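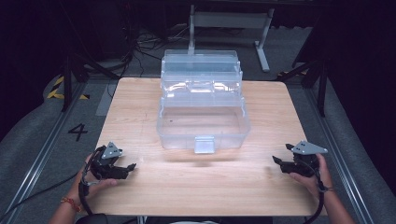 3.2 Storage containers

The third container type in the study was a clear plastic box of the cantilevered kind sold for fishing tackle and craft supplies. Opening the lid raises the divided tray above it and leaves the main compartment accessible from the front. A small rectangular latch on the front wall holds the box closed. All containers were placed on a light wood tabletop, and none held any contents during the handling trials.

Transparent containers were included at the suggestion of Ludivine Mallet, who had noted in the Plutis survey that households tend to choose them for small parts that are looked for often. The contents can be checked without opening the box - an advantage that opaque designs such as the Carré do not offer. The same property makes the edges of the trays harder to locate by eye, as the grain of the table shows through the walls.

Figure 4. Tiered storage box, opened, with the lid tilted back and the divided tray and bottom compartment stepped toward the near edge of the table. 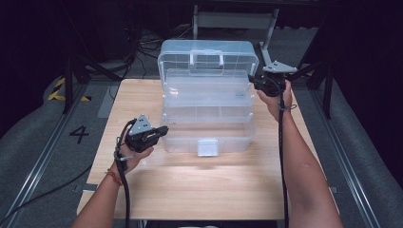
The opened box takes up more of the table from front to back than the closed one, and this affects where it can be kept. In the Plutis survey, 385 respondents reported owning at least one tiered box, and 90 of these kept it on a shelf too shallow for it to be opened in place. Such boxes must be carried to a table before use, so the handle on the lid was treated as part of the storage function in our coding scheme. Boxes without a handle were coded separately.

Each container was opened and closed 30 times. A trial was scored as complete when the lid was down and the latch engaged; trials in which the lid was down but the latch remained free were scored as partial. Scoring followed the Pistance protocol, with the changes listed in Section 3.4.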